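Barrera de tráfico modular Holst 500

Fabricante: Sinum
Distribución y montaje: Odosari
Referencia: 823

La Holst 500 es una barrera modular para cerrar calles al tráfico motorizado de forma temporal. La usan sobre todo ayuntamientos que peatonalizan un tramo durante unos meses, los domingos de verano o en fiestas de barrio. No necesita obra: los módulos se apoyan sobre el pavimento y se unen entre sí con un pasador de acero.

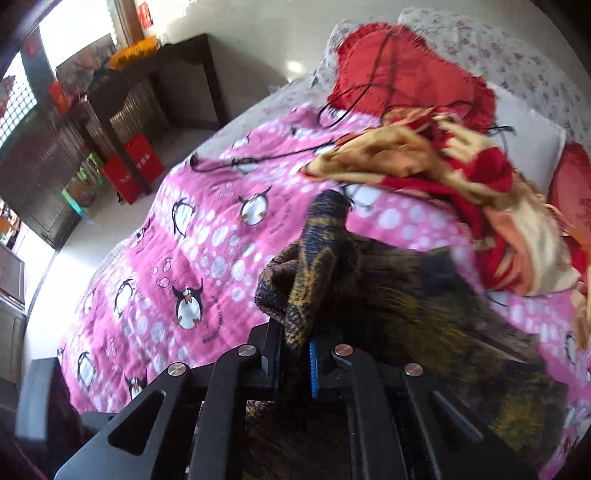

Cada módulo pesa 442 kg con el lastre completo y se mueve con una transpaleta normal. El lastre es de agua o de arena. En zonas con heladas se recomienda arena, o vaciar los depósitos antes del invierno.

El paso para bicicletas queda siempre abierto. El acceso de emergencias se resuelve con un módulo abatible — se pide aparte — que se abre con la llave del servicio de bomberos.

Datos técnicos
Material: polietileno reciclado
Colores: gris, verde, rojo y blanco
Bandas reflectantes: incluidas
Señal de calle cerrada: opcional
Compatible con jardineras Lekell: sí 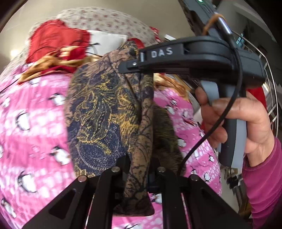 El plazo de entrega es de tres semanas para pedidos pequeños. Para cierres que empiecen en junio conviene reservar con antelación, porque es el mes con más demanda.

También se ofrece en alquiler, con un mínimo de 30 días. El precio incluye transporte, colocación y retirada. El coste de los permisos municipales corre a cargo del cliente.

Tarifa actualizada el 6 de marzo de 2022. Precios sin IVA.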